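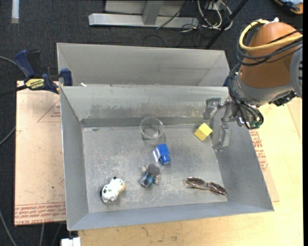 The arm over its bin in Hastdale, with a drinking glass, a pair of sunglasses and a few small toys and blocks waiting on the metal.

Opinion > Machines at work > On trial

28th February
By Dong-hyun Min

I should say at the start that I like Flullonel, and that I have liked it more with every visit, so anybody hoping for a proper demolition had better make a cup of tea and find something else to read. What I don't like is the way it is being sold, and I have spent a good part of February trying to work out why the two things have pulled so far apart in my mind.

Flullonel, for those who haven't had the leaflet, is a picking service. Khoury will bring an arm to your premises, set it over a bin, and teach it to lift out whatever you have too much of and put it somewhere more useful. You don't buy the arm. You pay by the month, a person comes to set it up and look after it, and if you fall out with it after the trial period they take it away again. The leaflet is aimed at the sort of place that has never had a robot and never expected to: reuse shops, lost property offices, school stores, the back rooms of small museums. I have worked in or near such places for most of my life, and I can tell you that what they have too much of is bits. Mixed bits, in tubs, with a glass in among them that somebody will break.

So I went over to Hastdale, where the reuse centre has taken Flullonel on an eight-week trial, and I asked if I could sit with it. Tarek Tarawneh, who runs the sorting side there, found me a stool and was kind enough to let me stay well past the point where I was any use to him.

It is a homely sort of thing, this arm, and I mean that fondly. It has a big rounded orange-brown casing with a fat yellow cable going round it and a bundle of thin black ones hanging off the side, and the whole business sits beside a plain grey metal bin that has plainly had things dragged about in it, judging by the scratches. The bin is held to its neighbour with a bar clamp, the kind I have in my own shed. I found that clamp oddly reassuring. The leaflet has no clamp in it. The leaflet has a white room and a lot of sky coming in at the window, and I think Khoury would do better to show people the clamp, as anyone who has ever run a back room on a small budget would know at once that they were among friends.

Now to the picking. The glass is the thing everyone wants to ask about, so I will deal with it first. A clear drinking glass in a grey metal bin is a hard object to see, even for me with my reading glasses on, and a metal gripper closing on it made me hold my breath every single time. In my afternoon on the stool it lifted the glass well on most tries, fumbled it on a few, and once stopped altogether and asked for a person. I was very pleased when it asked. I would far sooner have a machine that puts its hand up than one that has a go. Tarek says the asking was the thing that won him round as well, after a first week in which he had been, in his words, ready to put it out with the scrap.

The sunglasses were another matter. Thin metal frames, lying lens upwards on a hard floor, with nothing much to get hold of — I would struggle to pick those up neatly in gardening gloves, and the arm's fingers are a good deal less bendy than gardening gloves. It pushed them along the floor. It pushed them up against the wall of the bin and then seemed to think about it. When it did finally get them it took them by one side, at an angle that would make an optician weep, and I noticed that Tarek had looked away. They survived. But the leaflet says "gentle with everyday items", and if you asked me whether I would trust it with my own glasses I should say no, thank you, and put them in my pocket.

Small toys and blocks it does beautifully. There was a little yellow block and a white animal with black spots that it dealt with as calmly as you like, and I could have watched that for hours, and in fact did. If your trouble is toys, I think you should ring Khoury tomorrow.

And there lies my complaint, which I hope they will take in the spirit it is meant. Flullonel is a toy-and-block picker that can be coaxed into glassware and should be kept away from spectacles. That is a fine and useful thing to be! There are toy libraries up and down the country that would weep with gratitude. Yet it is sold as something that will cope with "whatever you've got", and whatever you've got is a very large promise to make to a person who has got a shed full of it. The centre at Wastside, who had the leaflet the same week as Hastdale, told me they had turned it down on exactly those words. They take in a lot of kitchen things and a lot of spectacles. They guessed, quite correctly I think, that nobody who had really stood over their tubs would have written that sentence.

Then we come to money. The basic service is £100 a month, and I have no quarrel with the figure. It is less than I had feared and it includes the visits. What I do quarrel with is the arrangement for new items. Anything outside the starting list has to be taught, teaching is charged as an extra, and the number of taught items you may have on the basic plan is four. Four! Hastdale had used theirs up before I had finished my biscuit, so to speak. A place that takes in donated odds and ends gets something it has never seen before every morning of its life. If you want such places as customers, and the leaflet says very warmly that you do, then you cannot charge them for being surprised.

I put this to Khoury, who answered promptly and politely, and said that a wider plan was being looked at. I believe them. I have dealt with plenty of firms who don't answer at all, and the person who comes out to look after the Hastdale arm is by every account patient and good company, and stays late when the thing is sulking. That counts for a lot with me. I have known perfectly good equipment go to rust in a cupboard for want of someone to ring.

There is a worry I hear whenever I write about this kind of thing, that the arm will push out the people who sort by hand, and I don't wish to wave it away. At Hastdale two people work the sorting bench, and both are still there. What has changed is that one of them now spends the mornings mending, a job that used to be left until there was time, and there never was. Whether it stays that way depends on who is holding the purse next year, and no leaflet can promise it. I would ask the question out loud before signing anything, and I would get the answer in writing.

Should you have it, then? If I had a back room again and my tubs were full of toys, I would take the trial, keep the glass on a shelf out of reach, and write to Khoury every week about the item limit until they were sick of the sight of my name. If my tubs were full of spectacles I would wait. Tarek is keeping his until the end of the trial and has not made up his mind, and he has promised to let me come back and sit on the stool when he does.

Related
The label printer that outlived three managers
What Wastside did with its old conveyor
Hire or buy? Letters from readers
A good word for the bar clamp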